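Notebook, bimanual bench, Saturday

Started just after nine. Goal for today was to get the box folding task running on the new action chunk scheduler without the arms fighting each other at the lid. Veikko merged his branch last night, so I pulled that first and rebuilt. The build failed once on a stale message definition in the Taron bridge. Deleted the install folder, built again, fine.

State of things before I touched anything: the policy is the same checkpoint we have used all month, trained on 327 demonstrations. It outputs joint targets for both arms in one vector. The old runner played out a full chunk, stopped, asked for the next one, and carried on. That gave the small pause at each chunk boundary which Sadia complained about, and at the boundary the two arms did not always restart together. Left usually went first. With a stiff object between the grippers that matters, as whichever arm moves first drags the work towards it.

Veikko's scheduler requests the next chunk while the present one is still playing and blends over the overlap. I set the overlap to 4 steps to begin with. Control loop at 20 Hz, unchanged.

First runs were without anything on the table, just replaying logged observations to check timing. Inference came back late twice, both times when the logger was flushing to disk. Moved the logger into its own process and lowered its priority. No late chunks after that in the replay. I have not tried it with all the camera streams recording at full rate, so don't take that as settled.

Then live. Box flat, lid open towards the front, both grippers brought to the rear corners of the tray before handing over to the policy.

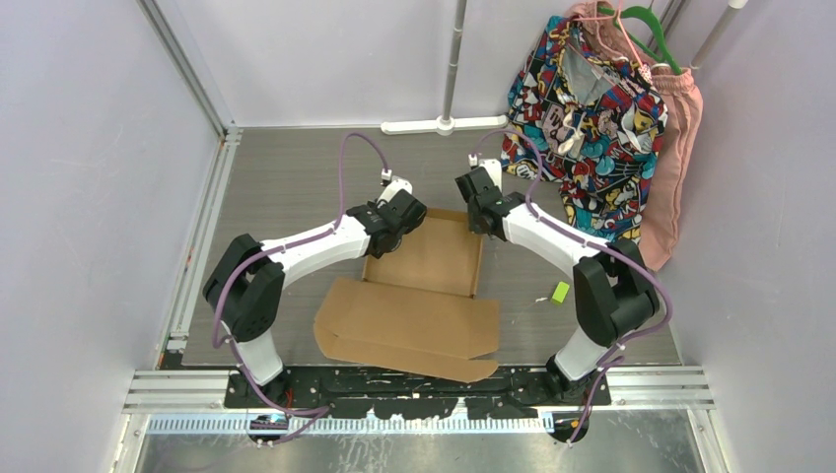

Oldřich thinks the overlap is treating the symptom and that we should be looking at the clocks. According to him the left and right drivers each stamp their own joint states when the packet arrives, and the observation builder pairs whatever is latest from each side. If one side is a cycle behind, the policy sees a posture the arms were never in, and no amount of blending afterwards will put that right. He would pair by timestamp and throw the observation away if the gap is too large.

Checked his point after lunch by dumping the stamps from the morning's logs. He is right that the pairing is loose. Most of the time the gap is well under one cycle, but there are stretches where the left side sits a whole cycle back and stays there for a few seconds before it recovers. Those stretches don't line up with the late inference, so they are a separate fault. I suspect the left driver thread is sharing a core with something. Pinned both driver threads to their own cores and the stretches got shorter but did not go away.

Wrote a small pairing function: keep a short buffer for each arm, take the newest left state, interpolate the right to the same stamp, reject if either is older than 2 cycles. On a reject the runner holds the last command. Unit tests pass on the logged data. It is on my branch, not merged. Mudassar, could you look at the interpolation near joint limits, I clamp after interpolating and I am not sure that is the right order.

Also changed the blend itself. Veikko had a straight linear ramp on joint targets. The gripper channel should not be blended like that, a half-closed command is worse than either end. Gripper now switches at the middle of the overlap and the joints still ramp.

Left to do:
Run with pairing on and overlap at zero, to see how much of the improvement belongs to each change.
Find out what else is running on the left driver's core.
Put the overlap value and the reject count in the run header. At the moment I am writing them on paper.
Ask Babar whether the Sial planner can accept a hold, or if it times out and drops the arms to idle.

Arms parked and powered down at ten to six. Logs are on the shared drive under lurkmont, today's folder, with the replay runs kept apart from the live ones.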